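Writing the bench rules before the bench gets busy

Small-arm manipulation has grown faster than the rules for it. An industrial cell comes with a risk assessment, a fence and a named person who holds the key. A pair of light arms clamped to a table usually comes with a parts list. Shobha Rajan has spent two years drafting a code of practice to fill that gap, and the fourth revision, known as the Merirero code after the group that circulates it, went out to member sites in February.

The document is short. It covers three areas: the table, the objects and the record. Rajan, who trained as a test engineer, kept electrical safety in an annex so that the main text could deal with what she calls repeatable handling.

"Most of the arguments between sites were about tasks with the same name," she says. "Two teams both said they put a bottle in a box. One started with the bottle upright and the other with it on its side. The results could not be compared."

Clause 4 deals with this directly. A task sheet must state the starting pose of each object, the side from which the gripper approaches, and the condition that counts as finished. For containers, the sheet must say whether the object has to lie flat on the base or may rest against a wall.

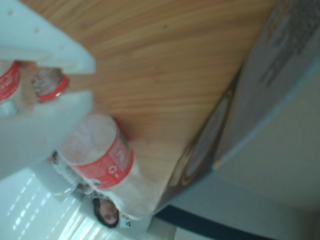
Bottle handling at close range, with the gripper fingers over a wooden tabletop.

Drinks bottles get a clause of their own. They are cheap, easy to replace and awkward to hold. Clear plastic gives poor contrast against a pale surface, and a label moves the most visible part of the object away from its centre of mass. The code asks sites to record whether a bottle is empty or filled, whether the cap is on, and which way the label faces at the start of each run. Crushed bottles must be withdrawn.

The figures behind the clause come from a comparison run by Moldale, a contract testing firm. Its staff logged 2,925 pick attempts under loosely written task sheets and had to discard 1,986 of them, mostly for missing start conditions. Subbarao Mudaliar, who managed the work, says the discarded runs were mechanically sound. The arms had done their job and the paperwork had not been filled in.

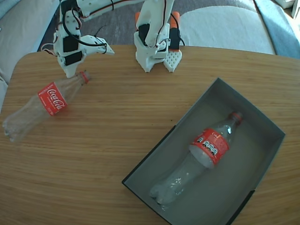 Two-arm work is treated separately in Clause 7. Where the reach of one arm overlaps that of the other, the sheet must name a lead arm and a rest position for the second. Cables must be routed so that no loop can enter the working area at full extension. The container must be placed where at least one arm can reach every part of its base, and its position should be marked on the table before the first run.

Mudaliar objects to the last point. Fixed marks, he argues, train operators and software alike to expect one layout. The Plarkoler laboratory made the same complaint during consultation and proposed moving the container after every 21 runs. The current text allows this, provided each new position is logged.

Grippers take up most of the annex on wear. Printed fingers flex more than machined ones, and contact pads lose grip with use. The code sets an inspection at 162 cycles, with replacement if the pad has lifted or a finger shows whitening at a screw hole. Cheung, which supplies printed parts to several member sites, wanted the interval left to the maker. Rajan kept the number in but changed "shall" to "should".

The section on people is the shortest. One person is responsible for the stop control during powered operation and does no other task. Anyone else in the room stays outside the reach of the arms, measured from the base with the gripper open. Objects are reset by hand only when both arms are at rest.

Comments on the fourth revision are still being collected. The open items are soft containers, liquids above half a litre, and whether a run should be void if the bottle rolls before first contact. Rajan favours voiding it. Moldale has asked for a separate category.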